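Remontage du buffet Elano, suite

Le buffet Elano est livré en 4 colis. Le plan de montage prévoit les charnières avant le dos, et c'est une erreur : une fois les portes posées, le caisson vrille et le panneau arrière n'entre plus dans la rainure. J'ai tout démonté mercredi soir et repris dans l'ordre inverse.

Quelques relevés. Entraxe des pieds : 1000 mm. Vis de fixation : 50 mm, trop longues pour le socle, remplacées par des 40. Le jeu entre les deux portes est passé à 2 mm après réglage.

Finition : huile dure Ploka, deux couches, égrenage entre les deux. La teinte fonce nettement sur le bois de bout. Le chant avant reste à reprendre, j'attends novembre et le retour en stock chez Clorneck.
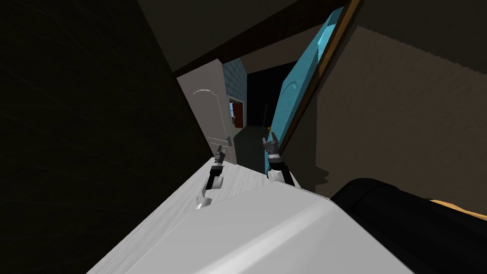
Rendu de synthèse : surface blanche et deux pinces.

Reste la question des étagères. Celles d'origine fléchissent sous la vaisselle. Je pense passer en 22 mm avec un tasseau à l'arrière, vissé sans colle pour pouvoir revenir dessus.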